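Gripper Tips: When It Drops the Crisps

Hand-held grippers are sold on the promise that you squeeze the handle and the jaws do the rest. After a winter of using a pair to pack and unpack snack boxes, I can report that the jaws do some of it. Most of what follows was learned from a fault that cost me an afternoon and one bag of prawn crackers.

The fault

It began in March with a slow slip. The left finger closed a shade later than the right, so anything light and shiny swivelled as it went over the side of the box. I blamed the crisps. Then I blamed the heating. Theda Hinrichs, who repairs garden shears in Drundanine and has no patience with either theory, told me to look at the pivot screws. One had backed out by most of a turn.

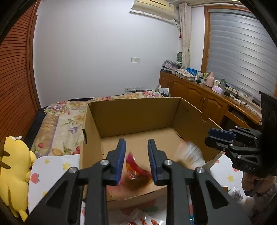 Snack packets over an open box. Shiny wrappers show up a lazy finger first.

Check the pivots before you start

Open and close the jaws slowly with nothing in them. Both fingers should move together. If one lags, put a screwdriver to the pivots on that side and nip them up a little at a time, trying the handle after each go. Too tight is a fault as well: the linkage goes stiff, and you squeeze so hard to make up for it that the packet bursts. This is how the prawn crackers went.

A dab of the mild sort of thread lock keeps a screw where you left it. Do not use the fierce sort. I did, on a cheap Girnura pair, and that screw will outlive us all.

Clean the pads

Ribbed and patterned pads collect salt and grease in the grooves, and a greasy pad on foil is a bar of soap. Washing-up liquid, warm water, an old toothbrush. Dry them properly. Hsin-yi Hsiao swears by talc on hers, and I have picked up enough of her dropped biscuits to hold a different view.

Mind your fingers

The nasty part of any gripper is the linkage, well behind the jaws. Those gaps close when the handle does. I found this out reaching across to free a stuck wrapper with my other hand still squeezing, and had a black thumbnail for 31 days. Let go of the handle first. If two people are working at the same box, say out loud who is going in. It feels silly for one box and perfectly normal by the second.

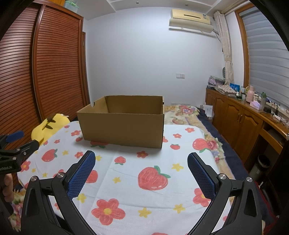 Box on the bed, jaws open. A good moment to watch for a finger that lags.

Pick a sensible surface

A bed is kind to dropped packets and unkind to boxes, which tilt as soon as you lean on the mattress. A table is the other way about. Wherever you work, smooth the cloth or sheet flat before you begin. Jaws will happily pick up a fold of cotton along with the packet, and then everything on top comes too.

Go for the middle

Take a packet across its belly, where there is something to hold. Grabbing it by a crimped corner works until you lift. Slow down over the edge of the box – most of my drops were there, at a speed I would have called careful.

When to give up

If you have tightened, cleaned and dried, and it still slips, the pads have probably worn smooth. A new set cost me 4 pounds, plus the postage. Bent linkage arms are another matter. I tried straightening one in the vice and made it bent somewhere else.

Keep the old screws in a jar with a label on it. Mine says "buttons", from a previous life, and I have looked in it for buttons twice.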